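Hi Wilma,

July update on the small-furniture and tabletop part of the Setance refurbishment, as promised. I know you wanted this shorter than the last one — I'll try!

The big news is that the surface question is settled. We've gone with the pale wood-grain finish everywhere, after weeks of going back and forth with Mertens over a grayer one that I never warmed to. The pale one has a nice fine grain with those long curved patterns running through it, and it goes with the light beige walls we inherited in the front rooms. 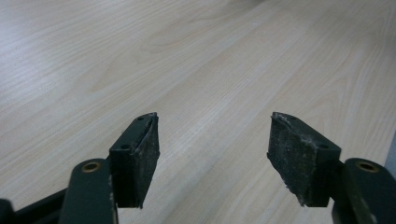
Grondodora Interiors Team

Money first, because I know you'll scroll down looking for it. We've spent $2,244 of this quarter's amount, and $400 of that was delivery, which hurt. I'd budgeted for one truck and Bikden sent the order in two parts (they've agreed to look at the second charge, and I'm chasing them). Everything else came in where I said it would, give or take the screws and felt pads.

The tables themselves are lovely to work at. We asked for rounded corners this time, after all the bruised hips last year, and for a cable hole near one edge so people can plug in a lamp without a cord hanging over the front. The finish does pick up a bit of glare under bright lights, so I'd like to try softer bulbs before we order any more. 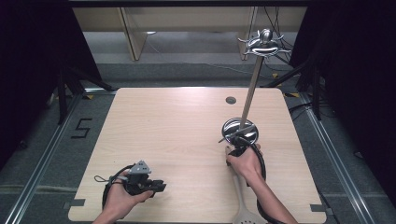
Then there's the sorting of the tabletop pieces, which has taken far longer than I thought it would. Jarrah has been working through the shiny metal decorative things and the kitchen tools, and the ornate ones are slow going because we have to decide on each one: display shelf, storage or donation. We're almost 12 boxes in. I had the kitchen tools down as an afternoon's work and that was silly of me, they're still turning up in with the ornaments.

Still to do before the next report: get the credit from Bikden, finish the boxes, and pick the shelf for the display pieces. I have 3 quotes for the shelf and I like the middle one best. Could you let me know if you need to see all of them, or if I can just go ahead?

Jarrah is away for part of next month, so the boxes may slip a little.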